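The Coat Job

My grandmother made a bet with me in June, and I'm still paying for it. She said no machine alive would ever put a coat away properly. I said give it time. She said fine, two dollars, and she'd like to be around to collect.

I work at Gikcombe, in the building out past the Hollenstein bridge where we teach arms to do chores. I started on shop-floor stuff, mostly moving boxed hinges from one bin to another, and I loved it (boxes are wonderful, a box looks the same on its second day as it did on its first!). Then Kyrylo Tkachuk moved me over to clothes, and my life got a lot floppier.

Kyrylo has a notebook where he writes down what beat us. Page 19 just says SOCKS. Page 116 says "see socks." I asked him once if shirts were better and he laughed so hard he had to put down his soup.

So I called Grandma to tell her about the clothes, thinking she'd be impressed, and she asked what the thing did when a sleeve was inside out. I told her it mostly kept going. "Kept going where?" she said. I could hear her stirring something.

The week after that I took the train to Brurnberg to see her, and she put me through what she called the test. I had to hang up every coat in her hall with one hand, using only my thumb and one finger, while she sat on the stairs and ate crackers. It took me 10 tries to get the first one on its hanger. The raincoat slid off, the wool one folded over on itself, and I stepped on a scarf.

"And you've got eyes," she said. "And a mother who raised you."

I went back to work with a sore thumb and a new respect for hoods, which are a terrific place to grab a coat and a terrible place to let go of one – all the rest just hangs there waiting to surprise you. 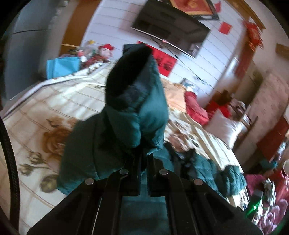
So can a machine do the laundry yet?

Parts of it, slowly, on a good day, with somebody like me standing close enough to catch the sleeve.

I read that answer to Grandma over the phone and she made me read it twice. Then she wanted to know if "parts of it" meant she'd won. I said the bet was about a coat, put away properly, and I hadn't given up on that one. She said she was marking me down for two dollars anyway, and did I want the crackers she'd been saving, they were going soft.

I said I'd come get them on the weekend.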